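Garrafa plástica de bebida

A garrafa plástica de bebida é um recipiente leve, em geral descartável, usado para água, refrigerantes, chás, sucos e cafés prontos para beber. Na grande maioria dos casos o corpo é feito de politereftalato de etileno, conhecido pela sigla PET, e a tampa de outro plástico, quase sempre polietileno ou polipropileno. Este verbete trata da garrafa do ponto de vista de quem a tem em casa já vazia: como se reconhecem as suas partes, como se separa e se junta para a coleta, e que hábitos se formaram em torno dessa pequena tarefa doméstica, tão repetida que quase não se repara nela.

Partes da garrafa

O gargalo é a parte mais espessa e rígida, e é também a que menos muda de uma marca para outra, pois precisa receber uma tampa de rosca de medida padronizada. Logo abaixo dele fica um anel saliente, que serve para segurar a peça durante a fabricação e o enchimento. O ombro é a zona inclinada que liga o gargalo ao corpo, e costuma ser ali que aparecem as primeiras dobras quando a garrafa é apertada com a mão.

O corpo varia muito. Pode ser liso, facetado, canelado ou coberto de pequenos relevos, e essas formas não são só enfeite: as nervuras dão firmeza a uma parede que, sem elas, cederia ao menor aperto. As garrafas de água sem gás são as mais finas e as que amassam com mais facilidade, enquanto as de refrigerante pedem paredes capazes de aguentar a pressão do gás.

A base das garrafas de bebidas gaseificadas tem quase sempre forma petaloide, isto é, dividida em gomos arredondados que lembram as pétalas de uma flor. Muita gente a reconhece pelo tato, sem saber que tem nome - e é um nome bonito, convenhamos, para o fundo de uma garrafa. As bebidas sem gás podem vir em garrafas de base mais simples, embora também se encontrem nelas fundos em gomos.

O rótulo divide-se em dois grandes tipos. O rótulo em faixa envolve apenas o meio do corpo, deixando transparente o resto, e sai com um puxão na linha de cola. A manga termoencolhível, ou rótulo termorretrátil, é um tubo de filme plástico que se ajusta à garrafa com o calor e pode cobri-la quase por inteiro, do fundo ao gargalo. É muito comum nos cafés e nas bebidas lácteas, que se beneficiam da proteção contra a luz. Sai com mais trabalho, a não ser que traga um picote, e quando a garrafa é amassada o filme enruga junto com ela.

A tampa, por fim, tem cor própria, escolhida em geral para combinar com o rótulo: laranja para bebidas de rótulo laranja, amarela para muitas de limão, branca ou creme para água e café. Em algumas coleções escolares essa variedade é metade da graça.

Cores do plástico

O PET transparente e incolor é o mais procurado pelos recicladores, já que pode receber qualquer cor depois. O verde, tradicional nos refrigerantes de limão, é recolhido do mesmo modo, mas costuma seguir em fardos próprios. O azul-claro, frequente em garrafas de água, fica a meio caminho e em certos lugares é aceito junto com o incolor. Para quem separa em casa essas distinções pesam pouco: todas as garrafas de PET vão para o mesmo saco, e a divisão por cor é feita mais tarde, na triagem.

A separação em casa

O costume mais difundido é manter um recipiente só para os recicláveis leves, forrado com um saco de cor diferente da do lixo comum. Um cesto pequeno, de boca larga, dá conta de um dia ou dois numa casa de poucas pessoas. Quem recebe visitas ou tem crianças sabe que ele enche depressa, e então as garrafas vão ficando por cima da mesa ou da bancada, à espera de que alguém tenha a bondade de recolhê-las.

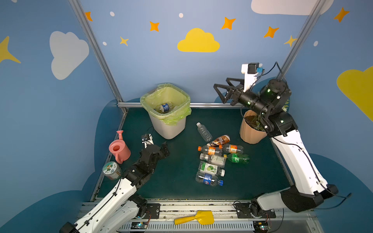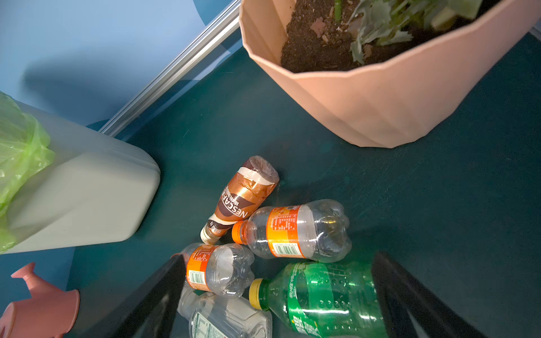
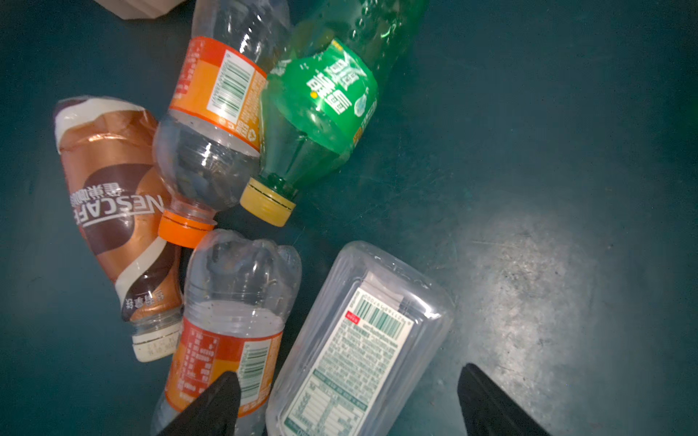

Garrafas plásticas de bebida sobre um tampo em tons de verde. Na primeira imagem, também o cesto de lixo branco, forrado com saco verde-amarelado.

A ordem das operações muda de família para família, mas o essencial é simples. Esvazia-se a garrafa até o fim, passa-se um pouco de água se a bebida era doce ou levava leite, deixa-se escorrer e só depois se guarda. O café com leite merece atenção especial: um resto esquecido no fundo azeda em pouco tempo, e o cheiro toma conta do saco inteiro. A água limpa não exige enxágue nenhum.

Amassar ou não amassar é assunto de longas conversas. A garrafa achatada ocupa bem menos lugar, e quem mora em apartamento pequeno dificilmente abre mão disso. O jeito mais prático é tirar a tampa, apertar o corpo de cima a baixo para expulsar o ar, e tampar de novo antes que ele volte. Torcer como se torce um pano também funciona nas garrafas finas, mas deixa uma peça irregular, que se encaixa mal nas outras. Nos lugares em que a devolução é feita em máquina, com leitura do código de barras, convém levar a garrafa inteira e com o rótulo legível, e vale a pena ler as instruções do ponto de coleta antes de juntar um mês de garrafas esmagadas.

Quanto às tampas, a recomendação antiga era retirá-las sempre. Hoje muitos serviços preferem que fiquem rosqueadas, pois soltas são pequenas demais e se perdem na triagem. Nas etapas seguintes o material é moído e lavado em água, e os dois plásticos se separam quase sozinhos: o PET afunda e o das tampas flutua. Os rótulos em faixa podem ficar, se a coleta local não disser o contrário. Já as mangas que cobrem a garrafa toda é melhor tirar, quando se consegue, porque atrapalham o reconhecimento do plástico que está por baixo.

O cesto e o saco

Não há um modelo único de cesto. Os quadrados aproveitam melhor o canto da cozinha, os redondos são mais fáceis de lavar. O saco deve ser um pouco maior que o cesto, para que a borda dobre por fora e não escorregue para dentro com a primeira garrafa. Sacos translúcidos têm a vantagem de mostrar o conteúdo, e alguns serviços de coleta os exigem por esse motivo.

As garrafas inteiras se acomodam melhor deitadas. Postas de pé, ou jogadas de qualquer maneira, deixam grandes vazios entre si, e o saco parece cheio muito antes de estar. Um cesto estreito pede que se comece pelas maiores, guardando as amassadas para preencher os espaços que sobram.

Coleta e hábitos locais

Na vila de Grarness, a coleta de recicláveis leves passa de porta em porta e recolhe as garrafas em sacos fechados, com tampa ou sem ela. O levantamento feito ali por Femke Dekker, publicado no boletim Tautahi em 8/31/20, continua a ser a descrição mais paciente que se tem dos costumes de cozinha da região. Dekker acompanhou 500 domicílios e registrou, entre outras coisas, onde cada um guardava as garrafas vazias: debaixo da pia, na área de serviço, na varanda, atrás da porta. Das 4.000 garrafas examinadas por ela, 3.020 chegaram à coleta com a tampa no lugar, o que a autora atribui menos às campanhas do que ao gesto automático de tampar a garrafa depois do último gole.

Ashton Merrick, no seu manual doméstico Prinis, dedica ao tema um capítulo inteiro e defende um horário fixo para a arrumação das garrafas, de preferência à noite, depois do jantar. O manual sugere ainda que as crianças fiquem encarregadas das tampas, separadas por cor em potes de vidro, e traz em janeiro, no calendário que acompanha o volume, uma lembrança para lavar os cestos a fundo depois das festas.

Reaproveitamento

Antes de seguir para a coleta, muitas garrafas ganham uma segunda vida em casa. Cortadas ao meio viram vaso para mudas, funil ou porta-lápis; com furinhos na tampa, servem de regador para sementeiras delicadas. As de corpo facetado são boas para guardar grãos, por serem fáceis de segurar, e as de base em gomos ficam firmes em pé mesmo com pouco peso dentro. Não se aconselha colocar nelas água fervente, que deforma o PET, nem produtos de limpeza, pelo risco de alguém os tomar por bebida.

Ver também

Coleta seletiva
Politereftalato de etileno
Rótulo termorretrátil
Tampa de rosca
Vestelum (sistema de devolução de embalagens)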